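About us

Drulley is a small housekeeping company in Ullside. We take care of holiday flats and guest rooms for owners who live far away or who have no time to change the beds themselves. We began with 3 flats near the harbour, and today we make about 300 beds in a month.

Our work is mostly cloth. Sheets, shirts that a guest has forgotten, towels, duvet covers, everything passes through our hands and must be sorted before the room can be called ready. We start always with the white things.
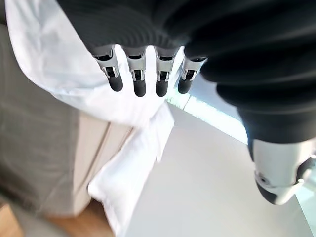

For the washing we use our own laundry in Civthorpe, with a separate shelf for each owner. Your linen does not go on another person's bed. If you have no linen, we can lend you a set, and we ask only that you tell us the size of the mattress before the first visit. This sounds a small matter, but a fitted sheet which is too short will come off in the night, and the guest will be right to complain. 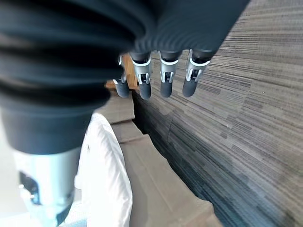
How we prepare a bedroom

The bed comes first and the floor comes last. We air the mattress, put on the fitted sheet, pull the corners well down and then lay the duvet with its top edge folded back. Carpets are vacuumed from the far wall to the door — also along the skirting, where the dust likes to stay.
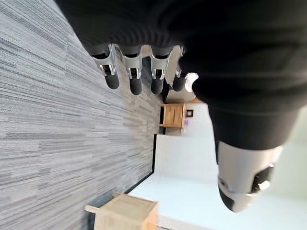 Grey carpet, with the streaks running in one direction

On the bedside table we dust under each object and put it back where it was. Many of our owners keep a picture or a small thing of their own in the room, and we respect this.
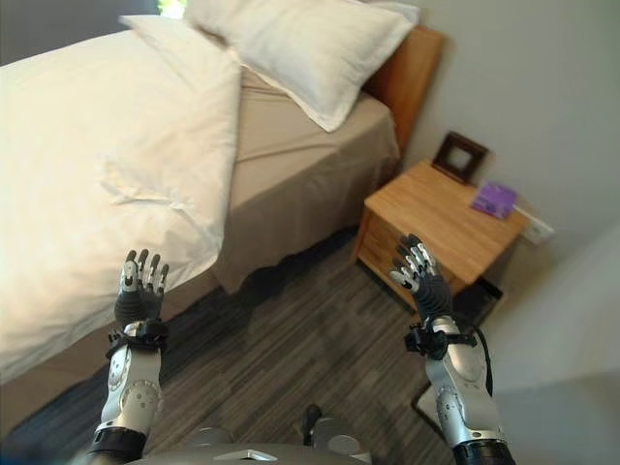
White duvet and pillows on a beige fitted sheet, with the wooden nightstand beside the bed

Our rooms and our prices

We work in Ullside, Civthorpe and the villages on the Claeys road. We have now prepared more than 4000 rooms, from one-bed studios to family houses. The price depends on the number of beds and we write it down for you before we begin. Please come to the office in the morning, or leave us a message and we will call you back the same afternoon.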